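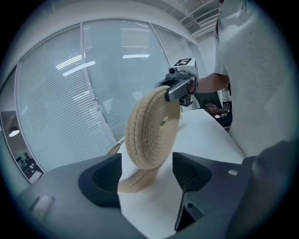
Kollach hand-held gripper set - buying notes

I buy the kit for our little group, so people email me asking what a pair of these costs once you've added everything up. I've put my notes on the product page to save us both some typing.

The set is two hand-held grippers, each with its own camera, plus a printed marker tag and a case. We pay 2111 euros for it from Ondeo, who are slow to answer but do pick the phone up. Spare finger pads are 18 a pair and you want more than you think! I ordered one pair in May like an optimist and was back on the site within weeks.

Handing something from one gripper to another is the job that sold me on buying two. A roll of fabric tape is a lovely cheap thing to practise on, by the way, and so is anything woven or coiled - mats, baskets, that sort of stuff. Put a line in the budget for props. I gave ours 30 euros and Rui Amaral spent it in one trip (fair enough, he did come back with a receipt).
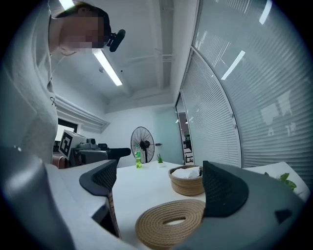 The other thing people leave out is the table. We looked at a proper workbench from Abreu and I'm so glad we didn't go for it, a plain white table does us fine and you can walk round it. If you want the head-worn unit as well, that's a separate order from Sevau at 155 for the mount alone, and do check the strap size first. Ours went back once.

Delivery took over two weeks for us. Order the chargers at the same time or you'll pay postage twice, and ask for the longer cable, the short one is hopeless if you're standing up. Batteries I'd hold off on till you know how long your sessions run.

Page last changed Nov 8, 2024

Comments (3)

marta_k: Do the pads from the older set fit?

benchrat: They do, but the left one is a bit stiff going on. Warm hands help.

Jo P: Thanks for the cable tip, just changed my order!

We use cookies to remember your basket. Accept / Settings

Contact us | Delivery and returns | Back to top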